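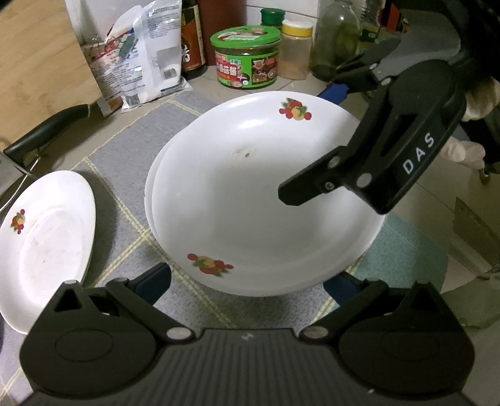 Two-handed dish handling is a weak point for manipulation policies trained on single-arm recordings, and a study released in June by the Gomstead manipulation group puts a number on how much of the problem lies in the timing between hands. The method, called Brernine, learns from demonstrations recorded with hand-held grippers in ordinary kitchens and treats the relative motion of the two tools as a separate signal to be predicted. Its main test task is lifting the top plate from a stack. The starting arrangement has one gripper at the near side of the plates with its jaws spread and the second reaching across from the upper right, a blue pad against the area just behind the rim. Stacked plates with a shallow basin and a glossy surface are a demanding case: there is little edge to grip, and reflections disturb the depth estimate.

The group collected 348 demonstrations in 16 kitchens. Operators were told to work at their normal pace and to leave counters as they found them. Each recording was cut into segments at the moments when either gripper opened or closed, and the segments were aligned on a shared clock with an error of no more than 2 milliseconds.

Earlier work from the same group fed both camera streams into one network and predicted the two trajectories together. That policy performed well when the plates stood in a familiar orientation but tended to close one gripper too early when they did not. Brernine splits the prediction. One part of the network proposes a path for each gripper separately. A second, smaller part predicts only the offset between them — distance, angle and delay — and corrects both paths before they are sent to the arms.

"The individual motions were mostly fine already," said Fergus Halliday, the study's lead author. "The failures came from one side committing while the other was still approaching. We wanted a term in the loss that penalized exactly that."

The trained policy was run on a fixed two-arm station for 200 trials, divided evenly between the new method and the earlier joint model. Brernine completed 81 of its 100 trials. The joint model completed 58. A trial counted as complete if the top plate was raised clear of the stack, held level and set down without contact between the grippers. Most of the remaining failures under Brernine were slips at the rim during the first part of the lift, which the authors attribute to pad friction and do not expect the offset term to fix.

An ablation showed that delay was the most useful component of the offset. Removing it brought the completion rate down to 63, while removing the angle cost four trials. The authors also report that patterned surfaces under the dishes had no measurable effect on the result, although dark countertops lowered tracking quality in several recordings, and those segments were dropped before training.

Alistair Guthrie, who works on bimanual control at Nostier and was not part of the study, said the comparison was fair but narrow. "It is one family of objects and one station," he said. "Bowls and lids will load the fingers differently, and I would like to see the delay term tested there before drawing a wider conclusion."

The station used for the trials was built by Hrytsenko, which also supplied the replacement pads. Training took 31 hours on a single workstation. The group plans to release the segmented recordings and the alignment code, with the raw video held back until the households have approved it. A follow-up on nested bowls is under way.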